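Gellow Dimmer Guide
Section 4: Setting up ceiling lights

Read this section with the power off and the box still closed. The sales sheet says the Gellow can be set up "in moments." Plan on an evening. The dimmer works well once it is set, but the factory settings suit almost no ceiling we have tried, and the automatic set-up does less than its name suggests.

4.1 Before you start

1. Switch off the lighting circuit at the main panel. The wall switch does not count.
2. Test the wires with a tester you have already tried on a live outlet.
3. Take out one bulb and read the base. It must say "dimmable." The word on the carton is not enough, as cartons get mixed up on store shelves.
4. Add up the watts of every bulb on the circuit. The total must not go over 135.

CAUTION: If there are only two wires in the wall box and neither one is a neutral, stop here. The Gellow needs a neutral. Some store listings say otherwise, and they are wrong.

4.2 Wiring the dimmer

1. Connect the black lead to the hot wire.
2. Connect the white lead to the neutral bundle.
3. Connect the red lead to the wire that runs to the lights.
4. Connect the green lead to ground.
5. Tug each wire. If one comes loose, do it again with a new connector.
6. Fold the wires into the box and screw the dimmer in place. Leave the cover plate off until you finish 4.4.

Note: The yellow lead is for a second switch. If you have only one switch, cap it and leave it alone. Do not tie it to ground, whatever you may have read.

4.3 Setting the low end

The low end is the dimmest level at which every light stays on. The dimmer has a button marked AUTO that claims to find this for you. It can find a level at which the circuit draws power, but it has no means of knowing that one bulb has gone dark while the rest carry on. Use AUTO if you like, then check the result by eye.

1. Turn the power back on and bring the lights to full.
2. Hold the lower paddle until the small green light blinks.
3. Tap the lower paddle one step at a time. Wait a few seconds between taps.
4. Stop when any light flickers, buzzes or goes out.
5. Tap the upper paddle twice to go back two steps.
6. Hold both paddles until the green light stays on.

Do this after dark. In daylight a faint flicker is easy to miss, and you will end up with a setting that looks fine at lunch and bothers you all night.
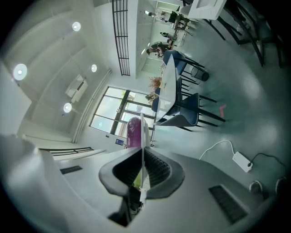 Chelsea Holroyd wrote in to say that going back two steps wasn't enough with her Karero bulbs: they held steady until the heat pump kicked in, then flickered for a minute or so. She went back four steps and has had no trouble with them. We now suggest four steps if a large motor shares your panel. You lose a little at the dim end – not much.

If the lights still flicker after four steps, the bulbs are the likely cause. Swap one for a different make and repeat the test before you blame the dimmer. Mixed makes on one circuit often dim unevenly, and no setting will cure that.

4.4 Setting the high end

The factory high end is 100 percent. We set ours to 96 and could see no difference in the room, though the buzz from two older bulbs stopped. Claims that this doubles the life of a bulb should be taken with some salt. We have seen no test that shows it.

1. Bring the lights to full.
2. Hold the upper paddle until the green light blinks.
3. Tap the lower paddle once for each percent you want to take off.
4. Hold both paddles to save.
5. Fit the cover plate.

4.5 If something goes wrong

Lights glow when off: Check the neutral. A loose one is more common than a bad dimmer.

Dimmer feels warm: Slightly warm is normal. If it is too hot to keep a finger on, cut the power and add up the watts again.

Code 113 on the app: The settings were not saved. Repeat the last step and hold both paddles longer than feels needed.

Code 808 on the app: The app calls this a "network event." In our experience it means the app has lost the dimmer. Close it and open it again. The paddles keep working either way.

Related sections
Section 3: Choosing bulbs that really dim
Section 5: Adding a second switch
Section 6: The Gellow app, and whether you need it
Replacing a Gadano dimmer with a Gellow

Text by Anong Intarasuk and Theerawat Boonchu | Contact the guide desk | Copyright Chareonsuk Lighting | Back to top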